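Fosbergの赤いトレー、二か月使ってみた感想

投稿者:Kwadwo Issahaku
2019年10月29日

私は日本に住んで6年になります。日本語はまだ勉強中ですので、読みにくい文がありましたらお許しください。今回は、9月から家で使っているトレーについて書きます。Fosbergの浅いトレー、色は赤です。Yokoyamaという町の雑貨店で、セールの時に買いました。

買った理由

うちの白いテーブルは広いですが、広いテーブルは物がすぐに散らかります。お茶の葉の容器、砂糖、スプーン、薬、手紙など、全部が別々の場所にあって、食事の前に毎回集めなければなりませんでした。妻は「箱に入れればいい」と言いましたが、箱は深いので、私は中の物を忘れてしまいます。それで、浅くて、縁が少し立っているトレーを探しました。

最初はTaveroのトレーを考えました。形はとてもきれいでしたが、縁がほとんどなくて、店で容器を載せて傾けてみたら、すぐに滑りました。Bornessのトレーは反対に縁が高すぎて、低い容器を取る時に指が縁に当たります。Fosbergはその中間の高さで、私にはちょうど良いと感じました。

使い方

私は主に、ふたの付いた丸い容器を置いています。朝はトレーをそのままテーブルに出して、必要な容器だけを取って、使ったらまた戻します。このやり方に慣れるまで少し時間がかかりましたが、今は考えないでも手が動きます。

容器を取る時は、上からふたをつかむより、横から持つ方が安全です。ふただけを持つと、閉め方が弱い時に中身をこぼす心配があります。私は一度、砂糖でこの失敗をしました。縁が浅いトレーでは、手を横から入れても邪魔になりませんので、この点はとても気に入っています。
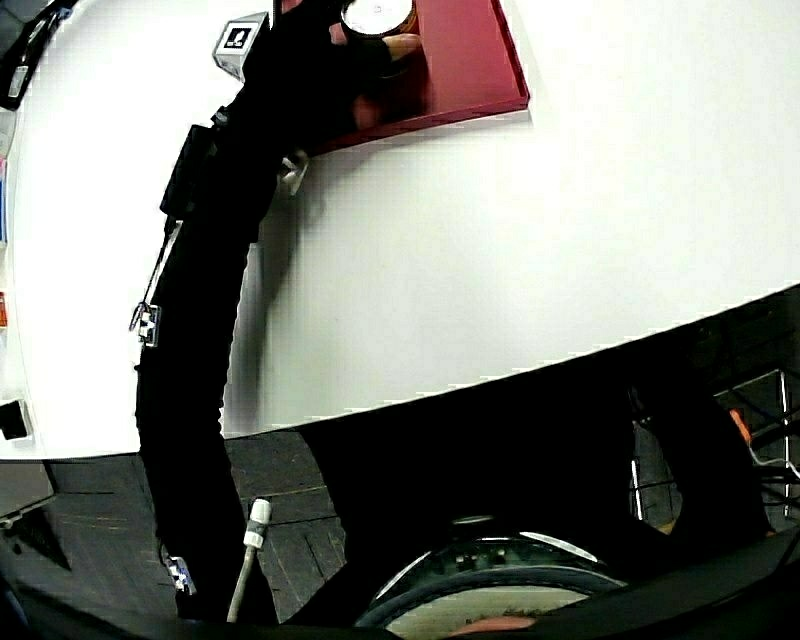
良かった点

まず、色です。正直に申しますと、買う前は赤が派手すぎるのではないかと心配しました。しかし、白いテーブルに置くと場所がはっきり分かります。眠い朝でも、どこに戻せばいいか迷いません。縁のところは少し濃い赤に見えて、落ち着いた感じもあります。友人は「お祭りの色みたい」と言いましたが、私は褒め言葉として受け取りました。

次に、掃除が簡単なことです。浅いですから、布巾で一回拭けば角まで届きます。前に使っていた籠は、編んだ所にお茶の粉が入って、古い歯ブラシで掃除していました。あの仕事がなくなっただけでも、買った価値があります。

それから、置いた時の安定です。うちのトレーは平らで、がたがたしません。同じ店で手に取った別の一枚は、真ん中が少し反っているように感じましたので、買う方は店の棚の上で確かめることをお勧めします。

残念だった点

残念な点は2つあります。

一つは音です。容器を少し急いで戻すと、思ったより大きい音がします。朝早く起きる私には、これは小さくない問題です。今は、容器の底に薄いフェルトを丸く切って貼っています。音はだいぶ静かになりましたが、フェルトは水に弱いので、洗う時に剥がさなければなりません。最初から滑り止めのシートが付いていたら、もっと良い商品になると思います。

もう一つは、持ち手がないことです。容器を全部載せたまま運ぶ時、両手で縁を持ちますが、縁が浅いため、指をかける所が少ないです。台所からテーブルまでの短い距離なら大丈夫です。階段のある家で、二階まで運びたい方には、持ち手のあるトレーの方が合うかもしれません。

傷については、まだ短い期間ですから、はっきりしたことは言えません。底の方に細い線が少し付きましたが、光の角度によって見えるくらいです。爪で触っても引っかかりません。食洗機に入れていいかどうかは説明の紙に書いてありませんでしたので、私はいつも手で洗っています。ご存じの方がいらっしゃいましたら、コメントで教えてください。

どんな人に合うか

テーブルの上に毎日同じ物を出す人には、よく合うと思います。反対に、グラスや汁物を載せて運ぶことが多い人には、あまり勧めません。滑り止めがないので、私なら怖いです。

値段は安くはありませんでしたが、セールのおかげで後悔はしていません。評価は5点満点で4点にします。音の問題がなければ、満点をあげたかったです。同じ形で小さいサイズも店にありましたから、次は玄関の鍵を置くために、そちらを買うかどうか考えています。妻は、今度は赤でない色にしてほしいそうです。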